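3.2 Materials and wear measurements

Felt desk mats were chosen as the test material for the staining part of the study because they take up ink unevenly and are rarely washed. Eleven of the 88 samples came from adult evening classes in Orness; the others were bought new and inked in the laboratory. All samples were wool and polyester blends. Fiber content was checked by burn test and, where the result was unclear, by dissolving a small cutting. Szűcs and Illés used the same procedure in their earlier work on table coverings, and we kept their sample codes so that the two sets can be compared.

New samples were stored at 80 percent relative humidity before inking. Ink was applied by dropper from a fixed height and left until the surface no longer marked blotting paper. Used samples received no further ink. Stain area was measured on flatbed scans, with a threshold set separately for each base color, as a single threshold tended to miss pale gray stains on beige felt (Figure 4).

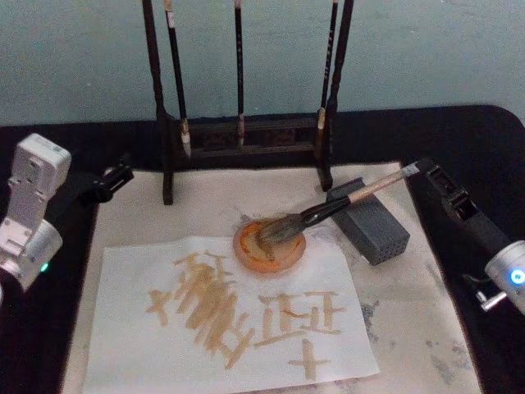

Figure 4. Beige felt mat with faint gray ink stains, more marked along the right side. A brush rack stands on the mat.

Thickness was read with a Sterik gauge at nine points per sample and averaged. Readings within 10 mm of a cut edge were discarded. The gauge was zeroed before each sample, and the Kikuvex software supplied with the scanner was used only to export files, without sharpening or color correction. In total, 2116 scan tiles were kept for analysis. Tiles with a fold or a stitched seam were removed by hand before the threshold was applied.

Two sources of error should be noted. First, carbon ink and dye ink differ in how far they spread below the surface, and a scan records only the upper fibers. Cross sections were cut from the new samples to correct for this, but the used samples had to be returned whole. Second, the age of the used samples was reported by their owners and could not be verified. Age is therefore treated as an ordered category in Section 4.

Cleaning trials followed the Juhász method with one change: the rinse was shortened to four minutes, as longer rinses caused the blends to shrink. Samples were dried flat on mesh and scanned again in October under the same lamp. Differences in stain area before and after cleaning are given in Table 3.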